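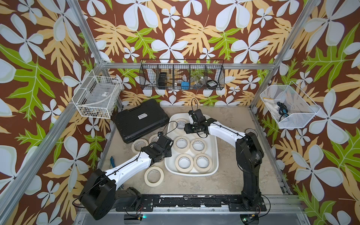
O papel de parede voltou, e voltou com tudo. Passei a manhã de sábado na Drunia, aquela loja comprida na rua de trás do mercado, e saí de lá com três amostras na bolsa e uma dor no pescoço de tanto olhar para cima (os rolos mais bonitos ficam sempre na prateleira mais alta, não sei por quê). A loja inaugurou o salão novo, dedicado só a estampas tropicais, e tinha fila na porta antes das nove!

Quem me recebeu foi a Aileen Macapagal, dona da casa, de trena no bolso e café na mão. Ela me contou que o salão guarda 916 padrões diferentes, entre nacionais e importados, e que o pessoal anda pedindo fundo escuro. Marrom, verde-garrafa, um azul quase preto. "Há cinco anos eu não vendia um rolo marrom nem de graça", ela disse. "Agora o cliente já entra perguntando por ele." Eu mesma torci o nariz para marrom a vida inteira, culpa do corredor da casa da minha avó, e fiquei um tempão parada na frente de flores brancas graúdas sobre um fundo cor de chocolate, com umas folhas verde-limão no meio. Quase levei. Ainda estou pensando nele, para falar a verdade.

Mas vamos ao que interessa para quem quer ir. O salão fica aberto de terça a sábado até o fim de janeiro, e depois disso a Aileen vai ver se mantém o horário estendido. Os rolos da linha Zinstead, que são os mais procurados, estão com desconto de 24 por cento enquanto durar o estoque. A linha Mkhize é mais cara e só vem por encomenda, com entrega em 40 dias. Perguntei se dava para apressar e recebi um sorriso muito educado como resposta.

Aos sábados tem também a oficina de aplicação, com o Jomar Cabrera, que coloca papel em parede desde rapaz e fala disso com um entusiasmo que eu reservo para sobremesa. Assisti à primeira inteira, de pé, lá no fundo. Anotei o que consegui: passar o prumo antes da primeira faixa, e nunca confiar no canto da parede, que canto reto é lenda. Deixar uma sobra em cima e embaixo e cortar só depois, com lâmina nova. Conferir se o número do lote é o mesmo em todos os rolos - parece bobagem, mas uma senhora ao meu lado gemeu alto nessa hora, e imagino que tenha história aí.

Com estampa grande, ele avisou, o desperdício aumenta bastante, porque cada faixa precisa casar com a vizinha. Para um quarto pequeno, ele sempre compra um rolo a mais e guarda a sobra no armário para remendo. Alguém perguntou se dava para colar por cima de azulejo e o Jomar respirou fundo antes de responder. Dá, mas tem que nivelar o rejunte primeiro, e ele não recomenda perto do chuveiro.

A oficina é gratuita, com inscrição no balcão, e as vagas do próximo sábado já estavam acabando quando saí. Leve caderno, porque não distribuem apostila. Quem preferir contratar a aplicação pode pedir orçamento ali mesmo, com as medidas das paredes anotadas (altura também, gente, que eu esqueci a minha e tive que ligar para casa).

A Dristetti, que fica na esquina e vende tecido de cortina, entrou na onda e montou uma vitrine combinando com as estampas da vizinha. Passei lá depois, só para olhar, e gostei mais dos linhos lisos. Com parede tão falante, a cortina pode ficar quieta.

Segundo a Aileen, a reforma do salão inteiro levou 2,000 folhas de lixa, número que ela repete com orgulho a quem elogia as paredes. As minhas três amostras estão coladas com fita no corredor desde domingo, e a família está votando. Por enquanto ganha a de samambaias, mas meu marido ainda não viu a marrom.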